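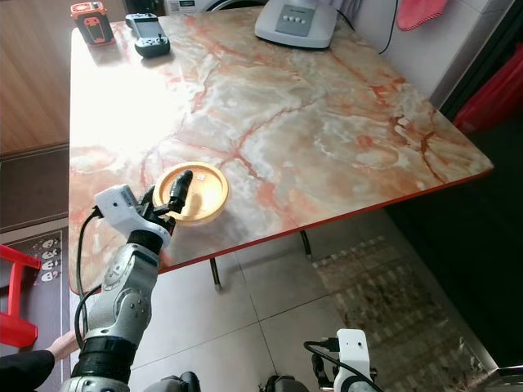

Popular Music and Its Noise
Handout 9: Feedback, or How a Mistake Got a Job

Read this before the October listening session. Bring the blank chart from Handout 2. If you lost the chart, draw another one; it is four columns and a line.

What feedback is

A guitar pickup hears the string. The amplifier makes it louder. The speaker shakes the air, the air shakes the string, and the pickup hears it again. After a few trips around this loop you get a howl. For the first decades of electric music the howl meant somebody was standing in the wrong place, and most manuals told you how to stop it.

Two kinds get mixed up every term, including by people who have been playing for years:

Microphonic feedback: parts inside the pickup rattle on their own. High, thin, and no note you asked for. Dipping the pickup in wax mostly cures it.

String feedback: the string itself is kept moving by the speaker. It has a pitch related to the note you are holding, often an octave or a fifth above that. You can steer it by turning your body, which explains a good deal of what looks like dancing.

Why bands wanted it

Sustain, first of all. A plucked string dies. A string in front of a loud speaker goes on until you get bored, and on some records well past that. Second, it lets a trio fill a hall without hiring anybody. Third, it annoyed parents, and I would not rank that last in order of importance.

Case study: Brondon, "Sellevmont"

Our main example is the title track of Brondon's only album. Play it once all the way through before you take any notes. The song opens with a single held note that swells for 79 seconds before the drums come in. Students always write "intro" in the first column and leave the rest empty. Please don't. Listen for the moment when the pitch flips upward. The guitarist hasn't changed frets; the fundamental has given way to a higher harmonic. It happens twice. The second time the bass player follows it up, a little late – I choose to hear this as a decision.

The mix on side two is worse. The vocals sound as if they were recorded in a coat closet, and the reissue on the Riltik label did nothing about that except charge more.

Compare with: Hadgu, "Ten Amps"

Hadgu used 10 amplifiers on stage, of which the recording suggests that around half were doing anything. The feedback there is a wall. No single pitch wins, so the ear stops following a melody and starts following texture. Whether that makes it a different kind of music or the same kind played by people with a bigger van is your first discussion question.

For the chart

Mark the start of each feedback passage, whether it has a clear pitch, what the drums are doing under it, and how it ends (cut off, faded, or abandoned).

Keep the volume sensible. You can hear all of this on ordinary headphones, and the practice rooms share a wall with the choir, who have already written to me.

Short written answer, one page

Pick one passage from either track. Argue that it is composed or that it is an accident the band kept. Both can earn full marks. "A bit of both" can too, but you will have to say which bit.

Terms you should be able to define: gain, sustain, harmonic, fundamental, microphonic, clipping. We get to clipping next time, along with fuzz pedals and the torn speaker cone story, which every guitarist tells and each tells differently.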